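Budget update, August 2026

So the arm money is (mostly) spent, and I am still grinning! I set myself a cap of $1,867 back in April for everything past the arm itself, and I've finally got a list I trust. The gripper was the big fight. I wanted the fancy one from Rorneck, then I read the spare parts prices and went with two sets of soft fingers from Hunenico instead, with $71 left over for cables and a better clamp.

Laundry is the job I'm buying for, so every line on the list gets judged by whether it helps with cloth. A red jersey on a sofa cushion is a great test: slippery bits, big letters, trim that bunches up, and a white cloth under it that you don't want to grab by mistake.
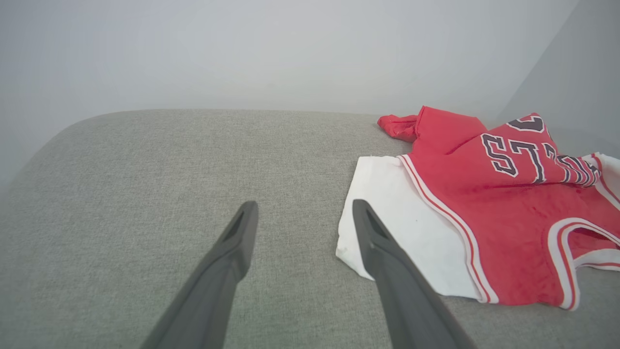 A reader from Enatville wrote in to say I should hold back a third of the money for things that wear out, and that fingertips go long before motors do. I love this kind of mail. I've moved the second camera to next year and put that cash into spare tips.

Still open: the power supply. Salazar has one I like, but shipping is painful, so I'm waiting to see if they'll combine it with the mounting plate.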